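**Does training in simulation carry over to the real arms?**

Less than the Skinard summary suggests. The policy saw over 2000 simulated runs and was then tried 16 times on the bench. We don't think 16 tries settle anything, and we'd ask you not to quote a success rate from them.

**Is the rendering good enough?**

Good enough for what? The shelf has the right shape and the arms cast soft shadows. Real tabletops have scratches, glare and crumbs.

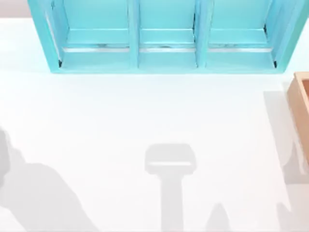 *Simulated shelf task, with the turquoise shelf, wooden tray and arm shadows on the table.*

Kalkidan Endale reran 200 of the simulated runs with shadows switched off, and the scores dropped. We read that as the policy leaning on shadows to judge where the gripper is. The Briem group disagrees, and hasn't shown us why.

**Will you release the runs?**

The 200, yes, in January. The rest belong to Grarach, so ask them.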